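4.2 Recall of the visual material

The second part of the study concerns the print and online material of the Orotar campaign, which was produced for the spring admission period and shown in two cities, Baltov and Trestetti. The campaign used the same slogan in both places, but the choice of pictures was left to the local offices. This gave us a possibility to compare how prospective students remember an advertisement when only the picture is different.

We invited 1,000 prospective students by e-mail and asked them to look at 8 advertisements in random order. Each advertisement was shown for 6 seconds. After a short reading task, the participants wrote in their own words what they remembered. The answers were coded by two persons who did not know from which city the participant came. Where the two codes were different, the answer was discussed until an agreement was found.

Portraits of smiling students were often remembered as "a university advertisement", but the participants could seldom say which university it was. Pictures of buildings had a similar result - the name of the institution was mixed up with that of a competitor. Pictures of practical work were connected with the correct name more often, also when the participant had no interest in the subject.

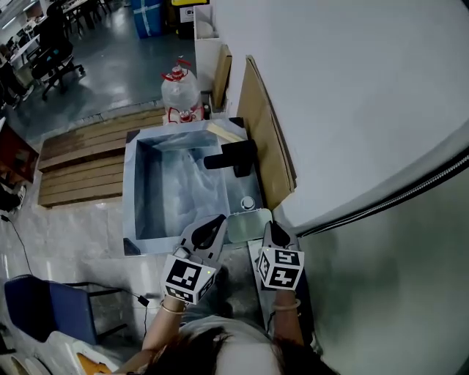

Figure 3. Two hand-held grippers with marker cubes, held over a stainless-steel sink.

We coded each picture for the presence of a face, a building, a tool and readable text. The category "tool" needed some care, as a tool may be the main subject or only a small detail. In Figure 3 a gripper is held in each hand, so the picture was coded as "tool, main subject"; the thin bracelets on the forearms were not coded. The same rule was applied to all the material from both offices. The effect of the slogan is treated separately in Section 4.3.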